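Polex Rent Receipt & Repair Log
Ondelow Tenant Supplies

Your landlord has a file on you. It seems only fair that you should have one on your landlord.

The Polex is a bound book of 370 numbered pages, with carbonless duplicates for every rent payment and every repair request. Tear out the top copy, hand it over, keep the one underneath. Numbered pages are dull right up to the day somebody claims you never mentioned the boiler – then they become very interesting indeed. 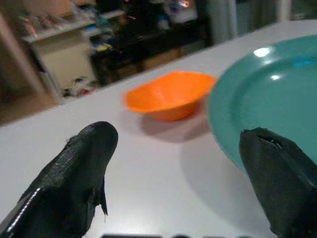 The back section has 41 dated-entry sheets for phone calls, surprise visits and the sort of friendly chat in the hallway that ends with the words "buyout offer." Write it down the same evening. Your memory is excellent, but a hearing officer may not share your high opinion of it.

Details
Cover: stitched, gray, deliberately boring
Pocket: inside back, holds a folded lease
Entries per repair page: 2
Language: English or Spanish, choose at checkout

Tenant groups ordering 40 or more get the Flimham rate, named for the building whose residents asked for it first and kept asking.

The Polex isn't legal advice and won't fix your sink. For the larger format with photo sleeves, see the Tudose Binder, back in stock in November.

Ships flat. Fits most mailboxes, including the ones your landlord promised to repair.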